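Coltbridge White Work Board

Coltbridge / Bench and Table Surfaces / Work Boards

The Coltbridge is a flat white board that lies on top of a table you already own. It gives you a clean, plain surface for small jobs and protects the tabletop underneath from scratches, glue and ink. Lift it off when you need the table back.

It comes in two sizes. The Piston is the larger one and suits a full desk or dining table. The Ngau is the half-width version for shelves, carts and narrow counters. Both have the same matte face, which cuts down on glare from overhead lights and makes small parts easy to find.

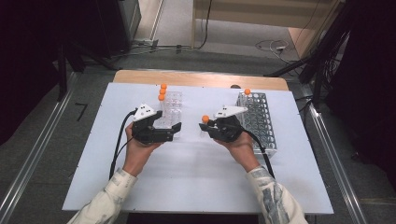 Product notes by the Stukum web desk | Updated 3/27/26

Choosing a size

Measure your table before ordering. We suggest leaving a narrow strip of bare table along at least one side, so you have somewhere to get your fingers under the board when you lift it. If your table has rounded corners, measure the straight part only. The corners of the board are square and will stick out past a curve.

We don't cut boards to order. Either size can be trimmed at home with a fine-tooth saw, but a trimmed board can't be returned.

Setting it down

Wipe the table first. Grit trapped under the board will mark a soft wood finish over time. Set the far edge down, lower the near edge slowly, and press out toward the sides. The board stays put under its own weight for most work. For sanding or anything else that pushes sideways, add the grip dots (sold separately in packs of 30).

Cleaning

Use warm water and dish soap on a soft cloth. Pencil comes off with a regular eraser. Ballpoint takes a little rubbing alcohol — try a corner first. Don't use scouring pads, which leave shiny patches that won't come out.

Keep hot pans and soldering irons off the surface. A silicone mat on top works fine for heat.

Storage

Store the board flat or standing straight up against a wall. Leaning it at an angle for weeks can put a bow in it. A slight bow will usually settle after 2 days flat on the floor with a few books on top.

Shipping and returns

Boards ship flat in a double-wall carton, normally within 6 business days. Untrimmed boards can be sent back within 40 days in the original carton. Check the corners when it arrives — claims for shipping damage need a photo of the carton as well as the board.

Related items: Grip dots, edge trim, Ngau wall hook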